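Shared workshop in Grasitz puts two-armed table rig to work on bowls

By Florian Hervieu
Saturday, August 23, 2025

A pair of robot arms built by members of the Grasitz shared workshop has moved on to handling ordinary kitchen bowls, the group said this week. The rig, which its builders call Bikholm, has been under construction since last October and is bolted to a wooden table in the main room.

The project was started by Vlastimil Hrubý, a retired elevator mechanic, and Aurelia Nägeli, who teaches evening classes in electronics at the workshop. They were joined in the spring by Killian Courtois, who wrote most of the control software. Parts have cost 3,000 euros so far, paid for by the three builders and by a collection among the other members.

Both arms hang from a black metal frame fixed to the table, one on each side, and each ends in a two-fingered gripper. The group settled on that layout after an earlier version, with a single arm standing on the tabletop, took up too much of the space it was supposed to work in.

"We lost half the table to the base," Hrubý said. "Putting them on the frame gave us the middle back."

The fingers are the part that has changed most. Courtois said he has printed 54 of them, most now in a box under his bench. Early ones were too thick at the tip to get over a rim without pushing the bowl away. The current shape is narrower at the end and stepped along the side.

Small bowls were chosen because they are cheap and because a curved wall is awkward for a gripper with flat faces. Larger plastic bowls are used as well -- they flex when squeezed, and Nägeli said that makes it harder to judge how much force to apply.

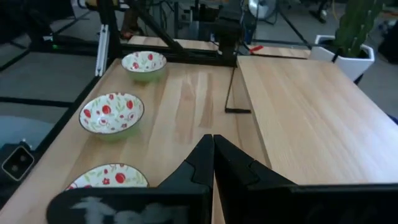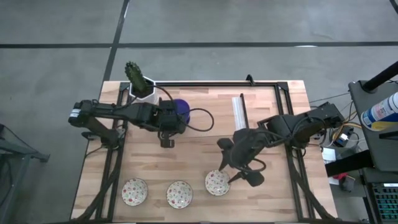
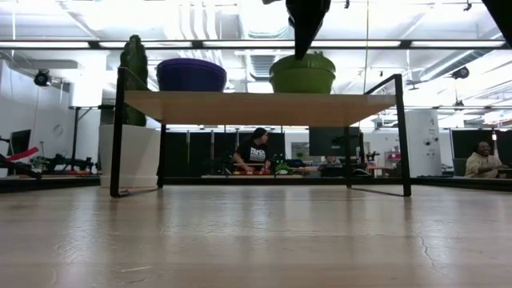

Bowls on the table of the Bikholm rig at the Grasitz workshop.

A full run is 10 attempts, and the builders write down the result of each one by hand in a notebook kept with the rig. Nägeli said they had logged 120 runs by the middle of August. She would not give a success rate, saying the fingers had been changed too often for one number to mean much.

Wiring is next on the list. The leads between the arms and the electronics were put in as each motor was added, and the group wants to replace them with a single harness on each side. Courtois is also rewriting the part of the software that keeps the two arms from reaching for the same spot at once. At present, if both are sent to the same place, the right arm waits.

Bastien Renaud, who handles bookings for the workshop, said the table will stay where it is through the fall. Members who want to try the controls can sign up on the sheet by the door for a half-hour slot with one of the builders. Long sleeves and loose jewelry are not allowed near the arms.

The group plans to post its drawings and parts list in October, once the new wiring is in.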